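I backed my first comic on a crowdfunding site in March of last year. It was the second volume of Gorkari, a science fiction series about a salvage crew, and the campaign promised 184 pages in hardcover. I paid for the book, the shipping and a bookplate. I have the bookplate.

I don't think the creator took my money and ran. He posts pages, and they're good pages. What bothers me is that since then he has launched two more campaigns, one for a Gorkari prequel and one for a deluxe slipcase to hold books that don't exist yet. Both of them funded. I want to argue that this practice is bad for comics, even when everyone involved means well, and that readers should stop paying for it.

## A preorder with no shelf date

The old system had plenty wrong with it. A shop ordered from a catalog, the publisher printed to those orders, and if your shop guessed low you went without. But a late book had consequences. Shops could return it, or they cut their orders on the next one. A writer who blew three deadlines in a row found that the fourth issue sold half as many copies, and an editor would be on the phone well before that.

Crowdfunding took out the shop and the editor together. Most backers were glad to see the editor go. I was too, at first. I had read enough stories about good work being watered down by people with a calendar and a budget. I now think the calendar was the useful part.

Take Pommont, which got its start the same year. It's a small black and white book about a mountain town, 24 pages an issue, drawn and lettered by one person. The artist finishes an issue completely, then opens a campaign to pay the printer. She caps it at 300 copies. I have 11 issues on my shelf and not one came more than a week late. There are no stretch goals and no trading cards. When she needed a break last winter, she didn't run a campaign, so nobody was waiting on her.

The bigger campaigns tend to go the other way. They open with a cover, a few character sketches and a video. The total climbs, extras get added to keep it climbing, and by the end the creator owes people enamel pins, a print, a variant cover and a phone call on top of a book that is still a plot outline. Then somebody has to mail it all.

## Who carries the risk

When a publisher pays an advance, the publisher loses if the book never arrives. When a few thousand readers pay up front, they each lose a little, and each loss is too small to make much noise over. Complain in the comments and other backers will tell you that art takes time. It does. Rent takes money, and I understand why a creator with no income between books would open a second campaign before the first has shipped. But at that point the new backers are paying for the old backers' book, and they should be told so in plain words on the campaign page.

Divley, the site where I do most of my backing, could fix a lot of this with one rule: no new campaign until the last one has shipped to most of its backers. Petridis Press already holds itself to that, with no one making them do it, and they haven't gone under. They put out fewer books. I own nearly all of them.

I said a shorter version of this on my blog in the spring, and the replies were split.

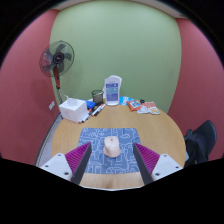 Raymonde Kennedy wrote that I was asking for a rule only established creators could live with. Her view is that a first book almost always runs late, that the second campaign is often what pays to finish it, and that a ban would leave more books dead halfway through. She would settle for a public page count, updated every month, so that people could see how much was drawn before they paid for anything else.

I've thought about that a fair amount. A page count would have kept me out of the slipcase campaign, and I'd take it over what we have. I still prefer the stricter rule. A creator who can't afford to finish a book on what the first campaign raised probably asked for too little, or promised too much, and a second round of promises makes the debt larger.

Gorkari's creator says the inks are nearly done – he said so in the last update, and in the one before it. I'll read the book when it comes. I won't back the next one until it does.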